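Slides 10 to 12 — shirts, or the part where I lose the front row

Start slow. Water. Do not tell the Tuncer hotel story again.

Ask who folds their shirts. Wait. Ask who folds them well. Wait less.

Figure from our April survey: 34 people at Gedimer, up to 10 polo shirts each, and a strong shared belief in the chair as a form of storage.

Next two slides, no talking over them. 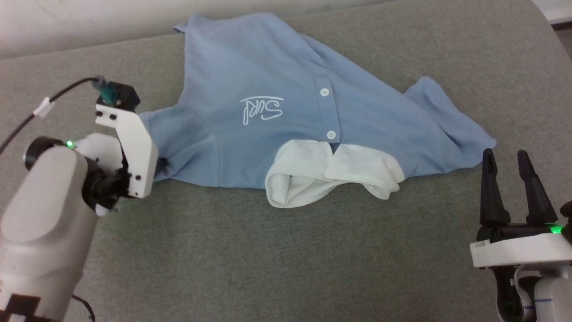
Light blue, crumpled, on gray. 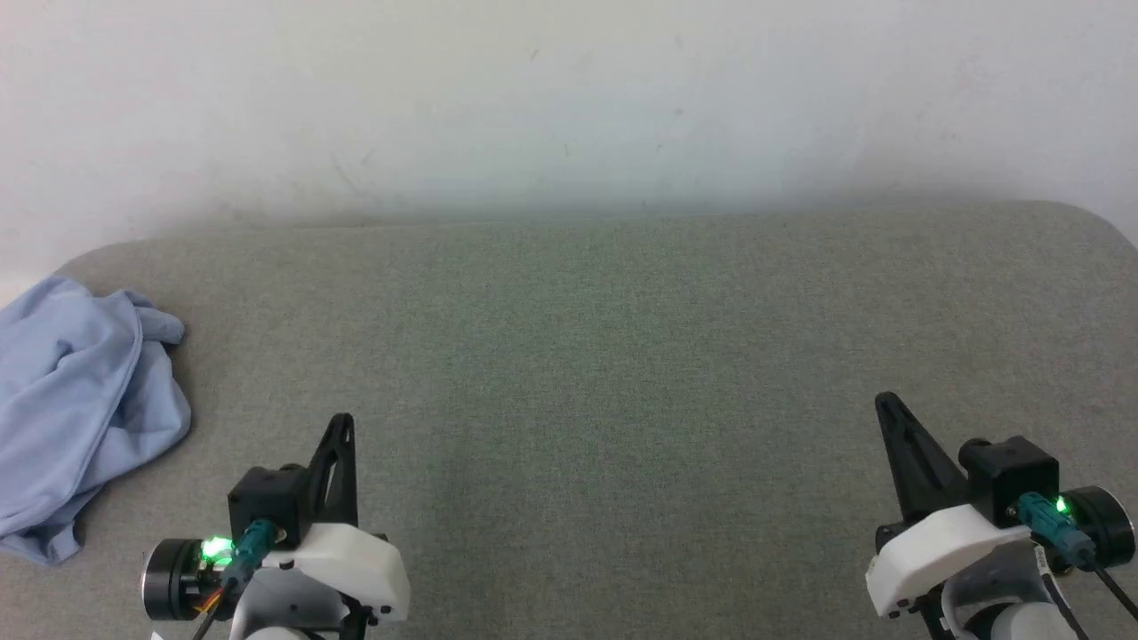

My argument is that the collar decides everything. People start with the sleeves because sleeves look like the problem. Go back one slide: the white collar on the "Surf" polo is curled over on itself, and any fold made on top of that keeps the lump. Flatten it first, do up the buttons, then sleeves in, then hem up. Welington Mendonça will object from the aisle and say he rolls his. Let him. Move on to socks before he stands up.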